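Review thread: the Pulitz handheld gripper kit, sold as a pair. I've had the set on loan for a review and ran it on a home tabletop with plastic cups. Long thread, mostly mechanical notes.

1/ What you pay for: two hand-held grippers, each with its own camera, plus the Skeltlow software for syncing and trimming clips. No arm included. You move the grippers by hand and train on the recordings afterward.

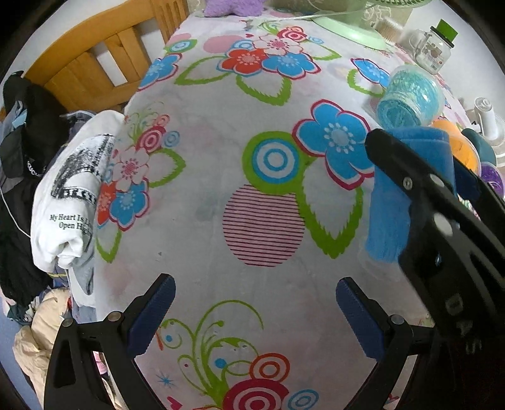
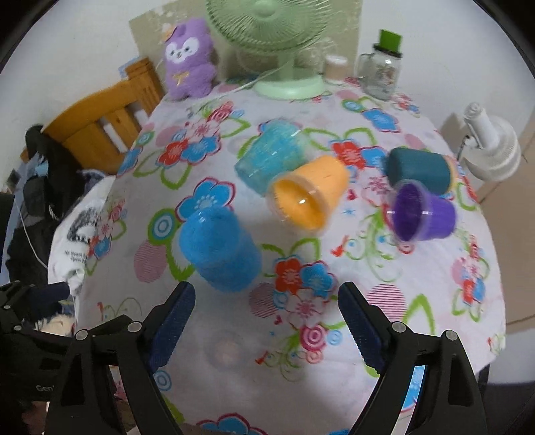
Cups on the floral cloth: blue one between the fingers in the first, all five tipped over in the second.

2/ Finger pads first. Dark blue, textured. Grip on smooth plastic cups is good at light trigger pressure. Squeeze hard and a thin cup deforms before it slips.

3/ The linkage is stiff side to side. I measured 2 mm of play at the fingertip on the left unit and less than I can measure on the right. Hafiz Pillai has a Gretus set and reports the same left/right mismatch.

4/ Field of view is wide. Both fingers stay in view while open, and so does most of the table. Straight edges bow out toward the sides. Skeltlow corrects for that if you run calibration first. Run calibration first.

5/ Motion blur is the weak point. Fast wrist turns smear the cups indoors. Locking the shutter helps, but then you need more light. I would like a brighter default profile.

6/ Throughput: 173 clips in one afternoon session, solo, resetting the cups by hand between clips. Sync failed on a few and Skeltlow flagged every one of them.

7/ Weight is 600 g per unit. Fine for an hour. After that my right forearm disagreed. The Pichler wrist brace is a paid extra and I haven't tried it.

8/ Price is $2,000 for the pair, software license included for the first year. Renewal cost is not on the site. I asked and am waiting for a number.

9/ Nidia Arango asked about spare pads. They are sold in sets, held by two screws, and swap without recalibrating.

10/ Next up: soft items and lids. The loan runs through November.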